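Karnulen: the Parent Company and Its Brands

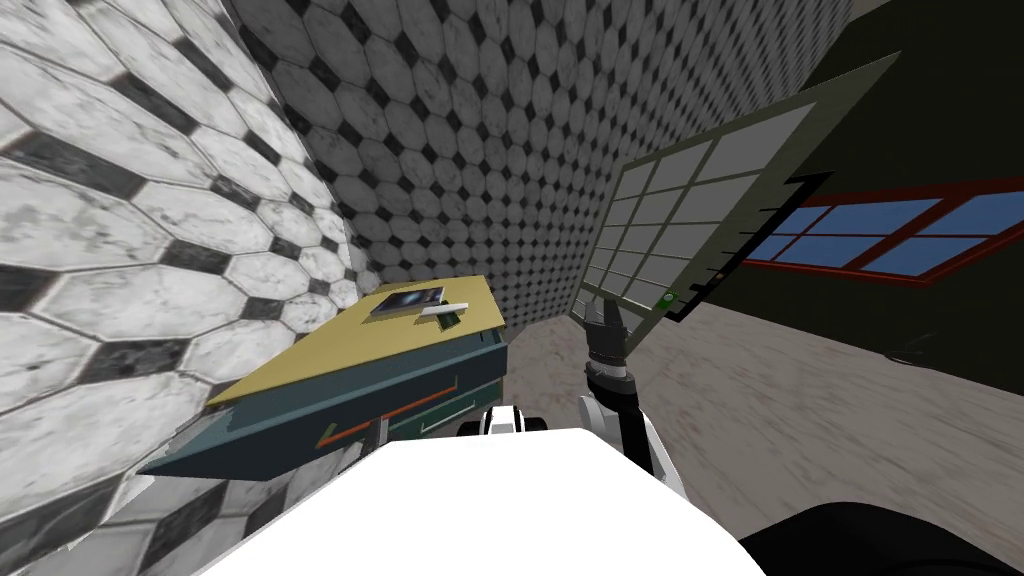 By the Brand Families desk | Updated in March | Filed under Companies, Home and Clothing

Karnulen is a privately held consumer goods group that owns clothing, luggage and home brands. Many shoppers have something from the group in a closet or a hallway without ever having heard the name, and that makes it a great company to read up on. The Karnulen name does not appear on store signs or on the front of any product. It is found in small type on care labels and on the back page of instruction booklets.

History

Karnulen began as a mill that wove heavy cotton cloth for work aprons and tool bags. For its first years it sold only to other manufacturers, who cut and sewed the cloth and put their own labels on it. The mill's owners noticed that the labels were earning far more than the cloth, and they set up a small sewing room of their own. The first finished product was a canvas shoulder bag with a single brass buckle. It is still made today, and the pattern has hardly changed!

The sewing room outgrew the mill within a decade. Cloth from outside suppliers was brought in, the weaving side was cut back, and the company started looking for brands to buy. Its first purchase was Puvdale, a maker of rain jackets that had good designs and a serious cash problem. Urquijo and Lisum followed, and the group took the shape it has now.

Brands

Puvdale is the outdoor clothing brand and the best known of the three. It makes rain jackets, insulated vests, fleece tops and hiking pants. Longtime fans love the storm hood, which rolls down into the collar and fastens with two snaps. Puvdale also runs a repair service, and jackets sent in for a new zipper come back with a small stitched patch inside the hem showing the year of the repair. Some owners have collected a whole row of these patches.

Urquijo makes leather goods and luggage: belts, wallets, briefcases, duffel bags and hard-sided suitcases. The original canvas shoulder bag moved to this brand after the purchase, so the oldest product in the group is now sold under one of its newer names. Urquijo suitcases use the same wheel set across every size, a wonderfully practical choice for anyone who has ever tried to find a replacement wheel.

Lisum is the home brand. It began with bed linens and towels and later added bath mats, curtains, storage boxes and small furniture. Its color cards are a pleasure to look through. New shades are added each spring, but older ones are kept in the line for years, so a customer can usually match a towel bought long ago. Lisum sells mostly through department stores and its own website.

Size and operations

The group employs 3,146 people, counting store staff, factory workers and office teams. Its brands are carried by 2,219 independent retailers in addition to 300 stores that the group runs itself. Most of those company-run stores belong to Puvdale. Urquijo has a smaller number, nearly all in airports and train stations, and Lisum has none.

Each brand keeps its own design team and its own budget. Buying, shipping and warehousing are shared. A zipper ordered for a Puvdale vest may come from the same shipment as one used on an Urquijo duffel, and the group has said that this kind of pooling is where it saves the most money. The main warehouse holds 3,000 separate product lines at the height of the fall season.

How the brands are kept apart

Karnulen follows what marketers call a "house of brands" approach. Under this setup the parent stays in the background and each label builds its own following. The opposite approach, often called a "branded house," puts one name on everything. The first way costs more in advertising, but it gives each brand room to have a real personality, and trouble at one does not spread so easily to the others.

The three brands have worked together once. Puvdale and Lisum released a set of waterproof picnic blankets, made in leftover jacket cloth and bound with towel edging. The blankets sold out in their first season and were not made again. Used ones still change hands among collectors, especially the dark red version with the carrying strap.

Related articles
House of brands
Private label clothing
How care labels are read
Puvdale storm hood
Urquijo canvas shoulder bag
Lisum color cards by year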